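Towel Week with the Traterell Kit

January, 9:40 p.m.
Posted by the bench diary

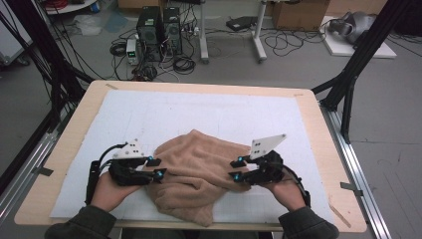 Filed under: Kit on Trial

My forearms are sore and I smell like clean laundry, so I guess that was a full day! Six hours of tan towel. I've decided I like the tan towel best of the ones we have, mostly for the reason that it's fuzzy and the jaws grab it on the first try. The thin dish cloths are misery.

For anyone catching up (my sister, mainly), we have the Traterell hand kit on a 30-day trial and I'm the one wearing it. Two grippers, one strapped to each hand, with those dotted white plates sticking up on top so the tracking knows where my hands are. I fold, it records, and eventually the arms over at the Prilimton site are supposed to learn folding from me. Poor arms. They'll be learning from a person whose linen closet won't close.

So, day 14. What do I think? I keep changing my mind. In the morning I was all set to write a grumpy entry. The straps took me forever again, and the right hand is the worst one to do up when the left is already wearing a gripper. There's an order to it that I worked out last week and then forgot over the weekend: right hand first, wrist strap, fingers, then the left with whatever grip I have remaining. The manual shows somebody else doing it up for you. Lovely for that person.

Then I got going and it was kind of great? The weight is much better than the Varberg set we tried before the holidays. That one had me shaking out my hands every few minutes and I never did a whole session without stopping. With this one I did 96 folds before lunch and only noticed my wrists when I sat down to eat. The squeeze feels natural too. I close my fingers and the jaws close, and I've stopped thinking of it as a tool, at least until I try to scratch my nose.

The cables I could live without. They come off the back of each gripper and by mid-session I've always got one lying where I want the towel to go. I lost a few good folds that way today, had to toss them and start over, and said some words that I hope the audio doesn't keep. Traterell sells a cable guide you can wear up the sleeve. It's extra. Of course it's extra!

Other thing: the blue lights at the jaw tips. I love them and I can't fully explain it. When I'm going after a corner buried in a heap of cloth I watch the lights and ignore the rest, and it helps me line up. I've started dropping the towel messier and messier between folds to see if I can still find the corner. That's what we're meant to do anyway, the instructions want a different heap every time, but I've gotten a little competitive about it.

The software, hmm. It's fine. It lets me mark a fold as good or bad with a foot tap, and the tap works most of the time. Twice this afternoon it marked a bad one as good and I had to go dig it out of the list afterward, and the list is just numbers, no little preview or anything. I wrote to support about that and got a nice reply inside the hour saying previews are planned. No date given. The Varberg software had previews from the start, so there's one point to them, along with the carrying case, which I still miss.

Price is the part that isn't up to me, but I'll put it down here so I remember. It's 3,000 for the pair if we keep them after the trial, and the support plan goes on top of that. I went back and forth on it the whole drive home. If we're only doing Teixeira's towel job, I'd say rent another month and hand them back. If the clothing job comes through as well, buy them, no question, and get the sleeve guide too, and maybe a second set of straps, given how these ones have gotten kind of gross on the inside already. I asked if they can go in the wash. Hand wash only, air dry, so that's my bathroom radiator tonight.

Tomorrow I want to try shorter sessions with more breaks and see if the afternoon folds come out any neater. Mine get sloppy after three o'clock, I can feel it, I start rushing the second half and the edges don't meet. Also need to trim my nails, and find the long-sleeve shirt with the tighter cuffs. Also buy hand cream.

Oh, and the tan towel is shedding. There's fuzz in the left jaw hinge and I got most of it out with a toothpick. Must ask support if that matters.

Questions or towel tips: use the contact form | © the bench diary | Back to top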